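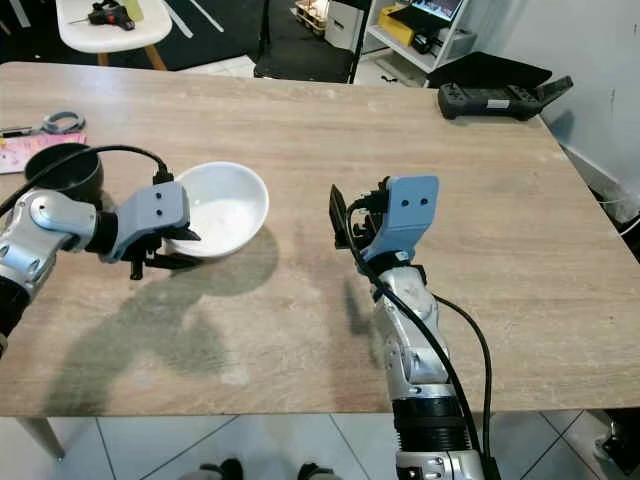 Review: Flusari two-arm kit, one semester in a student robotics club

Posted 11th December by Greer Farquharson

Our club spent 1280 dollars on the Flusari pair in May. I voted against it and lost, so read what follows with that in mind. I advise the club, I don't compete, and I'm the one who has to explain the bill when parts go missing.

What the box says is that beginners can have both arms clearing a table "in an afternoon." We had 13 students and the first afternoon went to cable connectors. The second went to finding out that the quick start guide covers an older gripper. By the third session one arm would go to a point and stop there, and everybody clapped, me included.

The task

We're using the kit for the tableware round at the Varkbridge student meet. You get a bowl and a cup on a plain table and the arms have to move them to marked spots without tipping either one. Sounds like nothing. Our white bowl is shallow and glossy, and the gray gripper has to come in at the left rim at close to the right height or it just pushes the thing along. The cup sits behind, and in the setup we've been practicing the arm has to work right in front of it.

Over our last 20 logged tries at the bowl, the grip held on 13. The students think that's great. I think it's a kit that drops the dishes a third of the time, but I've been told I'm no fun.

Grippers

The one part I'd praise without much arguing. Ours are gray on one arm and light blue on the other, and the different colors turned out to be more useful than I expected, as "blue, go left" is faster to shout than anything with a number in it. The fingers are easy to get off and back on. Two of the small screws stripped on us, and Flusari sent new ones without a fight.

Cables

I don't get it. On a kit at this price the gripper cable hangs outside the arm in a big loop. On the gray side it arcs right over the cup when the arm is reaching for the bowl. On the blue side it runs down the front and bows out to the right before it drops. The manual suggests "leaving adequate slack," and then says nothing on how much is adequate. Too short and it pulls at the plug, too long and it's in the workspace. We've tried clips, tape, and yelling.

Software

Works on the club computer, didn't work on four of the laptops the kids brought. The recording mode is decent - you show the arm a motion and it plays it back - but playback drifts if the bowl starts even a little off from where it was. Flusari calls this "learning." I'd call it a tape recorder until somebody shows me otherwise. There is supposed to be an update that handles it. There was supposed to be one in the fall too.

Support

56 hours for a first answer, which asked if we'd turned it off and on. The second answer was good and came from someone who clearly knew the arm.

Compared with the Gourlay

We borrowed a single Gourlay arm last year. Slower, uglier, and the cable goes inside. It can't do two-handed work, obviously, and the students never liked it much. If your club has one table and a handful of kids I'd still start there and put the rest toward spare parts. Gretberg sells a pair as well, but I haven't had one in the room so I won't guess.

Would I buy it again

With my own money, no. With the club's, ask me after Varkbridge. Three kids who used to sit at the back on their phones now argue over whose turn it is on the blue arm, and I can't put that down as a fault.

Three stars out of five. It loses one for the cables and one for "in an afternoon."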